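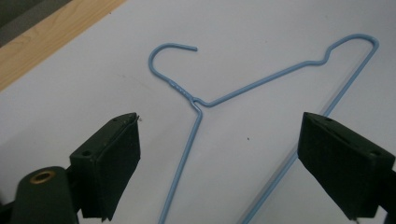 My aunt left me her closet. I don't mean the apartment, which went back to the landlord, or the car, which went to my cousin in Rornell and was dead inside of a month. I mean the closet, everything in it, and it said so in the letter in her own handwriting: "The closet goes to Lensa." So on a Thursday in November I took the bus across town with a roll of trash bags under my arm, and I figured I'd be home for supper. I'd pictured furs, I think, or at least a hatbox. What I kept was a light blue wire hanger, the kind with the neck twisted round and round on itself and a little dip near the end of the shoulder so your straps won't slide off, and I have to tell you how I got from one to the other.

You'd have to know my aunt. She did alterations for 30 years at Lemma Cleaners, in the back by the steam press, and she talked the whole time with pins in her mouth. You learned to understand her that way. When I was small I stayed with her on Saturdays, and my job was to sit under the counter and sort the hangers people brought back. White ones in the box, gold ones in the box, bent ones in the bucket. The blue ones I was supposed to hand up to her.

"What are the blue ones for?" I asked her once.

"Mmf," she said, and took out the pins. "The blue ones are for people who are coming back."

I was six, maybe seven, and I thought that was a perfectly good answer. I handed up the blue ones.

Anyway, the closet. The landlord let me in and then stood there jingling his keys, so I told him it could take a while (I was trying to be polite) and he said he'd be downstairs. The whole place had been emptied except for that one door off the hall. It even smelled empty, like floor cleaner, until I opened the closet and got starch and lavender and those cough drops she liked, all at once, and I had to go sit on the edge of the tub for a minute.

When I came back I started at the left. Coats first. Her gray one, her good black one, then a man's raincoat I'd never seen in my life. Then a child's band jacket with gold braid. Then a wedding dress in plastic, and it wasn't hers, my aunt got married in a green suit and had the picture on the refrigerator to prove it. There was a bowling shirt that said Zetholm Tire on the back. There was a pair of waiter's pants with one leg pinned up and the other one let down, like she'd changed her mind about how tall the fellow was.

Every one of them was on a blue hanger, and every one had a ticket.

I knew those tickets! Pink paper, a number stamped at the top and her writing underneath. The raincoat was 463. "Lining. Paid. Said Friday." The wedding dress was 2234. "Take in waist. Paid half. Nervous girl." The band jacket just said "Will grow."

Well, I sat down on the floor of the hall. She'd been retired nine years by then, and the cleaners had been a phone store for most of that. She must have carried it all home on the bus when they closed up, everything that hadn't been called for, and hung it in with her own coats. And then she'd dusted it, or something, because I'm telling you there wasn't a speck on those shoulders.

I called my mother.

"Oh, those," said my mother. "She wouldn't let me near them. I wanted to put my suitcase in there one Christmas and you'd have thought I'd asked to borrow her teeth."

"What am I supposed to do with them?"

"What does the letter say?"

"It says the closet goes to Lensa."

"Then I guess you're open for business," my mother said, and she laughed, and then she didn't, and we both stayed on the line a while listening to each other's kitchens. Well, hers. I was still in the hall.

I'd like to say I tracked down every last one of them. I did not. I hauled it all home in my neighbor's van, and for a good part of that winter I had strangers' clothes along my shower rod and over the bedroom door, and I took a bath with one arm holding back a bridesmaid. I wrote to the address on any ticket that had one. Most of the letters came back. The bowling shirt went to a man's daughter, who put it on over her sweater right there in my doorway and wore it down the stairs. The band jacket I took to the school in Lilten, and they had a boy it fit. The waiter never turned up, and those pants weren't going to fit anybody anyway, so I finally unpinned the one leg and cut them up for patches.

The nervous girl called in the spring. She had a deep, easy voice, and she wasn't a girl anymore, and I don't think she was nervous about much.

"I never went back for it because I never got married," she said. "Not to him. Is your aunt the one with the pins?"

"That was her."

"She told me I didn't have to come back for it. I was standing on that little box, you know, with my arms out, and she said it so quietly I thought she was talking about the hem. She said, 'You can leave it here as long as you like, sweetheart.' So I left it." I could hear a dog on her end, and somebody running water. "I always figured she sold it."

"She had it in her closet."

"All this time?"

"In plastic," I said. "On a blue hanger."

She came for it on her lunch hour. She didn't try it on or even hold it up, she just folded it over her arm like a coat she'd checked at a restaurant, and then she got out her wallet and paid me the other half. I told her no. She said she'd been raised to pay what she owed, and what was the matter with me, and she put the bills under my sugar bowl and slid the hanger out of the dress and laid it on the table.

"You'll want that back," she said.

So I've got it. I gave away the others along with the clothes, they went off down the stairs one at a time, and this one lives on the hook behind my bedroom door. I don't put anything on it. My mother says that's a waste of a good hanger, and last Sunday she came over in the rain and started to hang her wet cardigan there, and I'd said "not that one!" before I even knew I was going to.

She looked at me. Then she looked at the hanger, and she hung the cardigan on the doorknob.

"Lord," she said, "you even sound like her," and she went to see what I had in the refrigerator.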